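Module 4: Working Rules for Tabletop Manipulation Cells
Course handout, Pirport Robotics Teaching Laboratory
Prepared by Irja Leinonen and Chih-ming Mak. Revised in June.

4.1 Purpose of this handout

These notes set out the rules that apply to every student who operates, programs or records data from a robot arm on a shared table. They should be read before the first practical session and kept to hand during it. The rules on people and moving machinery (4.2) are binding. The remainder is good practice, and departures from it are allowed with the written agreement of the session supervisor.

Students who have completed the Vundport short course will recognise much of the material. The local rules differ in two respects, speed limits and the handling of reset layouts, and where the two disagree the local rules apply.

4.2 People and the arm

One person is the operator and one is the observer. The roles are entered in the log before power is applied. The observer holds the stop button and has no other task while the arm is enabled.

During set-up and teaching, tool speed is limited to 200 mm per second. The limit may be raised for a recorded run once the path has been played through at the lower speed without a stop.

No hand enters the working area while the arm is enabled. If an object falls over, the operator calls "hold", the observer confirms that the arm is disabled, and only then is the object touched. Long sleeves are rolled up and lanyards removed.
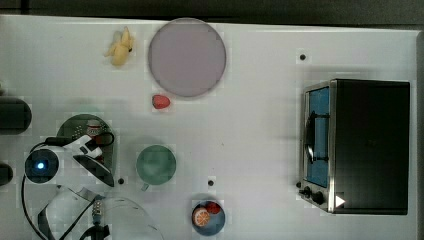 Cables require particular attention. Any cable that travels with the wrist must have enough slack for the full range of the last joint, and must be tied so that it cannot pass between the fingers. Before each session the operator moves the arm by hand to both ends of its range and checks the cable at each. A cable that pulls tight or rubs is reported to Elisa Galli, and the cell is not used until she has released it.

4.3 The layout sheet

Each task has a layout sheet. It gives the starting place of every object, the direction in which handles and doors face, and the space that must be left clear for the arm. A run that starts from a layout other than the one on its sheet is marked as void, even if the task is completed.

Fixed points are to be used wherever they exist. Drilled holes, table edges and the base of the arm do not move between sessions, and distances should be taken from these. Distances taken from one loose object to another are not accepted, as small errors build up over a long series. In the Fandulley trial, which comprised 936 runs, 743 were kept after checking. Most of the others were lost through drift in the starting layout.

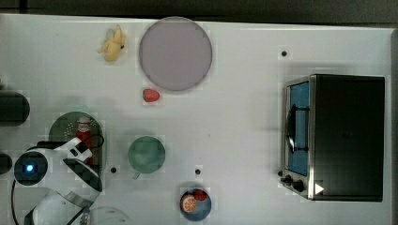 A layout sheet should be written so that a person who has never seen the cell can set it up without help. Names of objects must be plain and must be used in the same form throughout; a "dish" on line two may not become a "bowl" on line six. Where an object has a clear direction, that direction is stated. For a mug, the sheet records where the handle points, and for the toaster oven, which side of the table the door faces. Objects placed inside others are listed separately, so that the blue bowl has one entry and the orange slice in it has another. Large items such as the plate are located by their centre.

4.4 Appliances on the table

Household appliances used as props are treated as electrical equipment unless the log states that they have been disconnected. Doors are opened and closed once by hand before the first run, with the arm disabled. The gripper should take hold of a door handle near its middle, and the programmed path must follow the swing of the door and not a straight line.

4.5 Records

The log is completed at the table. Each entry gives the operator, the observer, the layout sheet number, the outcome and any stop. Stops are recorded whatever their cause. A cell that reaches 1,000 runs is withdrawn for inspection by Halfdan Gunnlaugsson before further use.

4.6 Preparation for the practical

Read the Piras layout sheet and rewrite it in accordance with 4.3. Bring a printed copy. Questions about access to the laboratory should be sent to Iona Rennie.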